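**Flotgate killed the landline bridge. What are people moving to?**

**tormod_v** wrote:

Got the email this morning. Flotgate is dropping the landline bridge in December, so the little box that lets my ordinary desk phone ring through the app becomes a paperweight. The email calls this "an exciting simplification." I have had the box for 7 years and found it simple enough already.

What I need: keep my number, make calls to regular phones in two countries, and have it ring in the kitchen when somebody calls. Video I can live without. My mother-in-law has strong views on video and they are all against.

Has anyone moved a number out of Flotgate and lived?

---

**kpaul** wrote:

Moved mine to Momon in the spring. The transfer itself was fine once I had the right PIN. Flotgate has two PINs, the account PIN and the transfer PIN, and the web form asks for "your PIN." Guess which one it wants. Then guess again, because I put in the account one and got locked out for a day.

Momon call quality is good over wifi and bad over anything else. On the bus I sound like I'm phoning from inside a mattress.

---

**ludger.h** wrote:

> Momon call quality is good over wifi and bad over anything else

Disagree. I use Momon on mobile data every day and it's perfectly clear. Did you turn off "Adaptive saver" in the audio settings? It ships switched on and it squeezes the sound down to nothing the moment you leave your router.

---

**kpaul** wrote:

It was off. I'm not new.

---

**kpaul** wrote:

OK, it was on. There's one under Audio and a second one under Data and I had only turned off the first. I'll report back from the bus.

---

**fathima_s** wrote:

Can I put in a word for Zillik? It's the only one of these that uses the phone network for the last stretch of the call, so a weak data signal matters a lot less. You dial in the app, the app calls a local access number, and off you go. My parents have no idea there's an app involved at all.

The catch is that the local leg comes out of your regular plan minutes. Mine gives me 600 a month and I have hit that limit exactly once, in a month with a wedding in it.

I was going to keep out of this thread, but I wrote up my setup for my brother last week and it seems silly to leave it in a family email. It's pasted below. He got as far as step one and then called me on his regular phone to ask about step two, so judge it accordingly.

### Before you start

Write down your Flotgate account number and both PINs. Don't cancel Flotgate yourself. If you cancel first, the number goes back in the pool and you'll be on hold with Flotgate asking for it, on a phone you no longer have. The new company cancels the old one for you when the transfer goes through.

Set aside an evening when you aren't expecting calls. Mine was dead for 3 hours in the middle, neither here nor there. I did the whole thing in one sitting, with the account number and PINs on a scrap of paper.
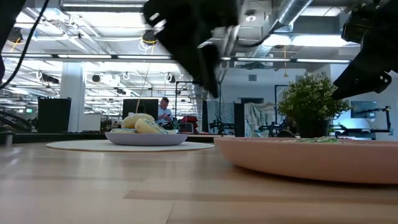
### Setting up the app

1. Install Zillik and sign in with a temporary number. Skip the offer of a second line. It will offer again.
2. Go to Numbers, then Bring my own. Use the transfer PIN.
3. Make one test call out and one in on the temporary number. If those don't work, the real number won't either.
4. Turn off battery saving for the app, or it goes to sleep and your callers get voicemail.
5. When the text arrives saying the number has moved, sign out and back in. It doesn't pick up the new number until you do.

### Ringing in the kitchen

I use an old cell phone on a charger with the ringer all the way up. It's ugly and it works. You can buy an adapter from Lockwood that does the same job with a real handset, but I haven't tried it.

---

**goran_t** wrote:

I have the Lockwood adapter. It works with Zillik and it works with Momon. It also has a blue light on the front that could guide ships. Tape fixes that.

On the access number business, I'd be careful. You're paying twice, once in minutes and once to Zillik. Anybody with decent internet at home should just use a plain internet calling account and skip these apps altogether. Mine costs next to nothing and no one has emailed me about an exciting simplification.

---

**fathima_s** wrote:

Sure, and how did you set that up?

---

**goran_t** wrote:

You register an account, forward some ports on the router, set the codec order, and

OK I see what you're doing.

---

**ludger.h** wrote:

Gøran has explained codec order to me twice, in person. I use Momon.

---

**tormod_v** wrote:

Thanks all. I'm leaning toward Zillik plus the Lockwood adapter. Two questions. Does caller ID come through properly on a call abroad, or does it show the access number? And do emergency calls go through the app, or through the regular phone?

---

**fathima_s** wrote:

Caller ID shows your own number, except to one aunt of mine whose carrier shows "Unknown." She answers anyway and opens with "who is this," but she did that before.

For emergencies, use the regular dialer on your cell. Zillik says in its own help pages that it won't carry those calls, so don't count on the kitchen handset for that. Put a sticker on it if you have guests.

---

**kpaul** wrote:

Reporting from the bus. Momon is much better with both savers off. Ludger was right and I would like that to be the last time it's mentioned.

---

**ludger.h** wrote:

Bookmarked.

---

**tormod_v** wrote:

Transfer request is in. The form asked for "your PIN." I used the transfer one and it said thank you. Adapter's ordered, tape I already have.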